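About Parnholm

Parnholm tests luggage. We pack it, close it, open it again and write down what annoyed us. Lizelle Baloyi started the company after a suitcase sold to her as "lifetime" lost a latch on its 21st trip, and she still reads every report before it goes out.

We don't believe most of what is printed on a swing tag. "Expandable" can mean a zipper that adds an inch and ruins the shape. "Organizer lid" is usually a mesh pocket, and whether a mesh pocket is any use depends on what you put in it and how often you need to get it back out. So we try it with socks, chargers and paperwork, on a plain table, with the lid up.

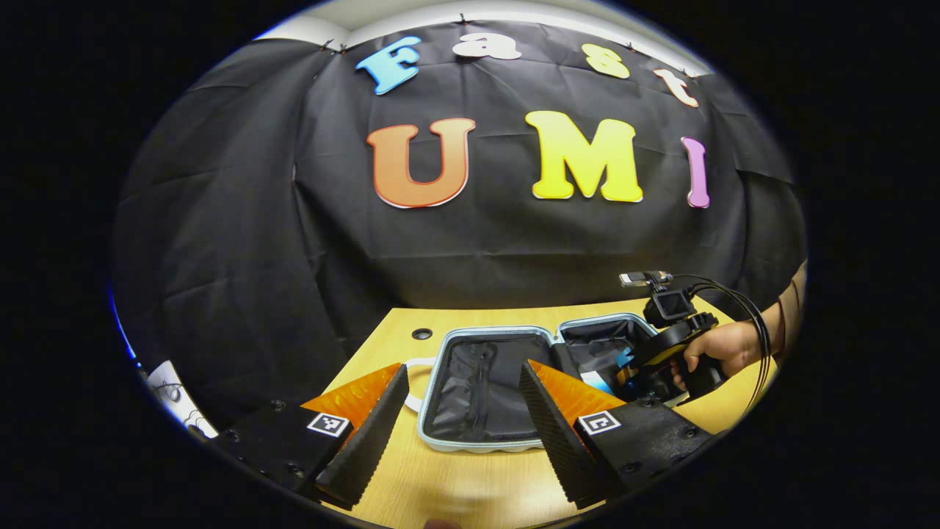

Hard-shell cases get the longest trial, 40 packings over 30 days. Makers tell us that's excessive. Perhaps it is, but a hinge that feels fine in the store tells you very little, and we'd like to hear from anyone who has found a quicker way that holds up.

Our reports now cover 107 cases and bags, from cabin size up. Stollow and Campbell reviews are the ones readers ask for most. Zorlow's are the ones they argue with.

We buy everything we test and take no advertising. You may wonder whether to believe that, too. Our receipts are available on request, and the office answers mail until 4 p.m.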